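3. Gathering the demonstrations

3.1 What we set out to collect

The plan, as written in June, fit on one page. Operators would guide the arms by hand controller through short tabletop tasks, the software would log everything, and at the end we would have 4000 clean examples of objects being picked up and put somewhere else. The plan had no section on what a clean example was. Most of what follows is an account of how we came to need one.

We call the collection Toom. Each example in Toom consists of a camera stream, the joint readings of the arm in use, the finger positions, and one written instruction such as "put the banana in the basket." The instruction is given to the operator before the example starts and is stored with it word for word. We had first let operators write the instruction afterward, on the theory that they would know best what they had done. They did know, and they wrote things like "banana, second go" and "same but better." A learning system can do very little with "same but better."

3.2 Operators and sessions

Seven operators took part. None had driven a robot arm before, except Man-sik Lim, who had driven a different one and spent his first sessions unlearning it. Each operator was given two hours of practice that were not logged, followed by a short trial in which an object had to be lifted, held still and set down upright. The trial was passed by everyone sooner or later.

Sessions ran in blocks of 32 examples. The number comes from the size of the log buffer in Rollau, our recording program, and has no deeper meaning, although one reader of an early draft praised it as a sensible limit on operator fatigue. We are happy to accept the praise. Error rates did climb toward the end of long days, and a forced stop at the end of each block gave people a reason to stand up.

Between blocks the table was rearranged. Rollau printed a list of items and a coarse layout, and the operator set them out to match, more or less. The "more or less" matters. We had tried exact layouts, with taped marks on the tabletop, and found that the first models trained on that data reached for the tape marks with great confidence whether or not anything was standing on them. Once the tape came off, small differences in how each person put things down gave us variety we could not have planned. Shafiq Akanda lines objects up as if for inspection. Others drop them where the hand happens to be. Both habits are in the data and we have not tried to even them out.

3.3 Choice of objects

The objects are household things, chosen for the trouble they cause. Rigid boxes were dropped from the set early on, as our baseline could already handle them and we learned nothing from watching it do so. In their place came items that are awkward to hold, easy to confuse or partly hidden by their neighbors. Produce is artificial throughout. Real fruit changes color over a collection period, and a model that learns to find bananas by their brown spots is of use to very few people.

Figure 3 shows one layout from the set, with a filled produce basket, a ribbed container, a banana and a bouquet of tulips on the table.
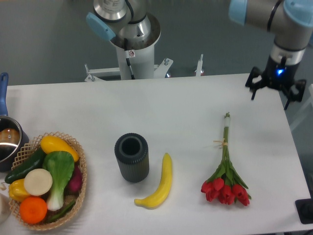
Figure 3. Tabletop layout for mixed-object examples. The open gripper is over the right part of the table.

Crowded baskets gave us the most disputes. Asked to "take out the pepper," two operators will sometimes reach for two different vegetables and defend their choices afterward. We now name the color in any instruction where more than one item could reasonably answer to the same word. Examples recorded before this rule were read again and relabeled by hand, a job that took longer than recording them had.

Flowers were a different matter. A bouquet has no obvious place to be held. Some operators went for the stems, some for the middle of the bunch, and one tried to scoop it up from the side on the grounds that this was how he would do it himself. All of these count as correct under our rules so long as the bouquet ends up where the instruction says. The result is a part of the data in which the same request is answered in several quite different ways, and a model that averages them will aim for a point that no operator ever chose. We return to this in Section 5, with less amusement.

3.4 What counts as a failure

At first any example with a slip or a second attempt was thrown away. The policy lasted until we looked at what was left: a record of people who never made mistakes, from which a model could learn everything except what to do after one. Slips are now kept if the operator recovers and finishes the task. The moment of the slip is marked in the log, so that anyone who wants the spotless version can still filter for it.

An example is dropped only if the task was not finished, if the instruction and the action disagree, or if one of the streams is missing frames. The last of these was more common than we would like. Until a cable was replaced, Ondis, the script that checks the streams against each other, rejected whole blocks at a time. It also rejected several blocks that were perfectly sound, owing to an error in the script, and these were restored once the error was found. The two problems overlapped for long enough that each was blamed for the other.

Every kept example was watched in full by one person who had not recorded it. This is slow, and we looked hard for a way around it. An automatic check on final object position agreed with the human viewer in most cases, but it gave full marks to an example in which the banana was rolled into place by a passing elbow joint. The viewer did not. We kept the viewer, and the elbow example has since been moved to a folder of its own, where it is often visited.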